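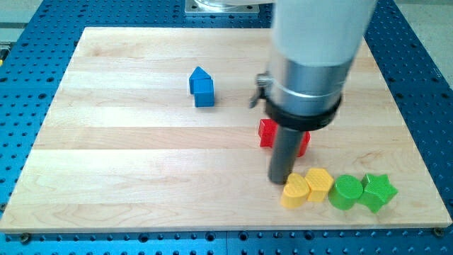 20 November 2019

Made the squash soup again tonight, the third try. The first one was too thin and the second one tasted mostly of nutmeg. This time I roasted the squash in halves, cut side down, until the skin came away by itself, and left the nutmeg out.

Zulmira Caldeira gave me the recipe after the lunch at her house, but she wrote it the way she cooks, with no times and hardly any amounts. "Onions, enough." I used 3 medium ones and cooked them slowly in butter with the lid on. Then 500 grams of squash flesh, a peeled apple, a spoon of cumin and stock to cover. I called her to ask about the apple, and she said she only puts it in when the squash is dull. Mine was fine but I had already cut it up, so in it went.

It simmered 15 minutes. I blended half and mashed the rest with a fork. The texture is better that way and there is less to wash.

Bought the stock at Semaan, the low-salt kind. They were out of the flat parsley again. The Tunero bakery had the seeded loaf, a day old and marked down, and it toasted well. I rubbed it with garlic and we ate it with the soup and some of the hard cheese left from the weekend.

There is enough for lunch tomorrow and two tubs for the freezer. I labeled them, having thawed gravy by mistake last month.

Wrote the amounts on a card before I forgot them. Still need to try it with coconut milk in place of the butter, so my sister can have it when she comes in December. There will be 11 of us at the table and the big pot won't hold that much. Ask Zulmira if I can borrow hers.

Out of cumin now, and low on bay leaves. Onions too. Knife needs sharpening, it slid off the squash twice.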